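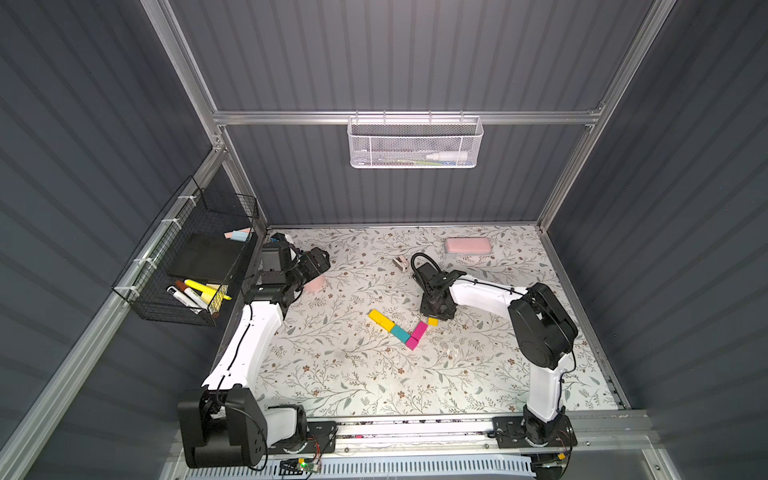

벽에 거는 바구니는 결국 잡동사니 통이 되더라는 답장을 받고 한참 웃었어요. 찔려서요! 저도 집에서는 딱 그랬거든요. 현관에 건 바구니에서 작년 8월에 받은 쿠폰이랑 다 쓴 건전지가 같이 나온 적도 있고요.

그래도 이번에는 좀 다르게 해 보는 중이라 답을 길게 씁니다. 바쁘신 분은 맨 아래 블록 얘기만 보셔도 돼요. 우선 원래 글부터 붙일게요.

**2024년 3월 11일 월요일, Fivis 정리 메일링에 올라온 글:**

> 다들 안녕하세요. 책상 위가 도무지 비질 않아서 여쭤봅니다. 펜, 형광펜, 지우개, 아이 블록까지 다 올라와 있고 뭘 하나 하려면 팔로 쓱 밀어 놓고 시작해요.
>
> Dristell에서 철망 바구니를 보고 있는데 촘촘한 걸 살지 성긴 걸 살지 모르겠어요. 고정은 나사로 해야 할까요? 벽에 구멍은 안 내고 싶습니다.
>
> 그리고 블록은 따로 통을 두시나요? 저희 집은 통에 넣으면 아예 안 꺼내고, 안 넣으면 발에 밟힙니다. 식탁보도 무늬 있는 걸로 바꿔 볼까 하는데 작은 물건이 안 보일까 봐 걱정이에요.

질문 순서대로 가 볼게요.

### 바구니

저는 두 가지를 같이 써요. 뒤쪽 가로대에는 구멍 뚫린 흰 철망 바구니, 왼쪽에는 검은 철사 바구니. 흰 쪽은 흰 플라스틱 병처럼 부피가 좀 있는 걸 눕혀 두는 자리이고, 검은 쪽은 필기구 자리입니다. 노란 형광펜이랑 흰 마커, 분홍이랑 하늘색 분필이 거기 있어요.

촘촘한 거냐 성긴 거냐 하면, 분필처럼 짧은 게 많으면 무조건 촘촘한 쪽이요. 예전에 쓰던 Rusu 바구니는 칸이 너무 넓어서 몽당연필이 자꾸 밑으로 빠졌어요. 책상 뒤에서 한 움큼 주운 뒤로는 매장에 연필을 들고 가서 넣어 봅니다 (점원분 눈치는 좀 보여요).

형광펜은 비스듬히 누워 있어도 그냥 둡니다. 전에는 전부 세워서 색깔별로 꽂았는데 며칠을 못 가더라고요. 저한테는 바구니 안에만 들어가면 통과, 이 정도 기준이 맞았어요.

### 고정

왼쪽 검은 바구니는 흰 케이블타이로 기둥에 묶었어요. 나사 안 썼고 벽도 멀쩡합니다. 동네 철물점에서 한 묶음에 900원 주고 샀는데, 남은 걸로 멀티탭 선까지 정리했어요. 검은 바구니에 흰 타이라 눈에 띄긴 하는데 저는 괜찮더라고요. 거슬리면 검은색으로 사세요.

처음부터 꽉 조이지는 마시고, 살짝 걸어만 둔 상태로 높이를 며칠 써 보신 다음에 당기세요. 저는 성질이 급해서 바로 조였다가 잘라 내고 다시 묶었어요. 앉아서 손을 뻗었을 때 바구니 안쪽이 닿는 높이, 그게 제일 편했습니다.

벽에 묶을 기둥이 없으면 Nakavico에서 나오는 집게형 선반대도 한번 찾아보세요. 저는 안 써 봤는데 이 메일링 178번 글에 후기가 있어요. 흔들린다는 말도 있었으니 끝까지 읽어 보시고요.

### 무늬 있는 깔개

이건 제가 할 말이 많은데요! 저는 연한 바탕에 잎이랑 작은 꽃이 흩어진 무늬를 써요. 갈색에 초록 조금, 차분한 색이라 분홍이나 노랑이 올라오면 금방 보입니다. 걱정하신 대로 안 보이는 건 갈색 단추, 고무줄, 커피콩 같은 것들이에요. 진한 색 블록이면 걱정 안 하셔도 될 것 같아요.

대신 부스러기는 진짜 안 보여요. 장점인지 단점인지는 집마다 다르겠죠. 저는 손바닥으로 한 번 쓸어 보고 까슬하면 닦습니다.

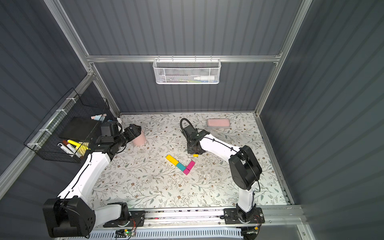 *꽃무늬 위의 나무 블록과 연분홍 컵*

### 블록

통에 넣으면 안 꺼내고 안 넣으면 밟힌다는 말씀, 너무 알 것 같아요. 제가 정착한 방법은 조금만 꺼내 두는 거예요. 노란색, 청록색, 자홍색 블록을 가운데에 꺾인 모양으로 놓아두면 V자 비슷하게 되는데, 그냥 지나가다가도 하나 더 대 보고 싶어져요. 조그만 노란 조각도 옆에 있고요. 나머지는 뚜껑 없는 상자에 넣어서 책장 맨 아래 칸에 둡니다.

뚜껑이 있고 없고가 의외로 커요. 뚜껑 있는 통을 쓸 때는 꺼내는 것도 일, 넣는 것도 일이라 통 위에 블록이 쌓였거든요. 지금은 상자를 발로 밀어 넣으면 끝이라 2분이면 치워요.

연분홍 컵은 뒤쪽에 두는 편이 좋더라고요. 앞에 있으면 블록 만지다가 팔꿈치로 꼭 한 번은 칩니다. 혹시 컵을 작은 조각 담는 용도로 쓰실 거면 입구 넓은 걸로 고르세요. 좁고 깊은 건 손이 안 들어가서 매번 쏟게 돼요.

아, 그리고 예전에 여기서 "90일 동안 안 만진 건 바구니에서 뺀다" 규칙 얘기한 적 있잖아요. 저는 필기구에만 적용하고 있어요. 블록은 계절을 타는지 한동안 쳐다도 안 보다가 비 오는 주말에 갑자기 다 꺼내게 되더라고요. 마커는 뺄 때 뚜껑 열고 종이에 한 번 그어 보세요. 나오는 건 다시 넣고 안 나오는 건 그 자리에서 버리고요.

바구니 크기는 어느 정도로 보고 계세요? 책상 폭이랑 벽 쪽에 묶을 데가 있는지만 알려 주시면 제가 쓰던 것 중에 맞는 게 있나 창고를 뒤져 볼게요. Rusu 것도 아직 있긴 한데, 연필 안 쓰시는 분께만 드립니다 :)

다른 분들도 분필 보관 어떻게 하시는지 좀 알려 주세요. 가루가 바구니 밑으로 떨어지는 건 저도 아직 답을 못 찾았어요. 키친타월을 깔아 봤는데 자꾸 말려 올라와서 일단 뺐습니다.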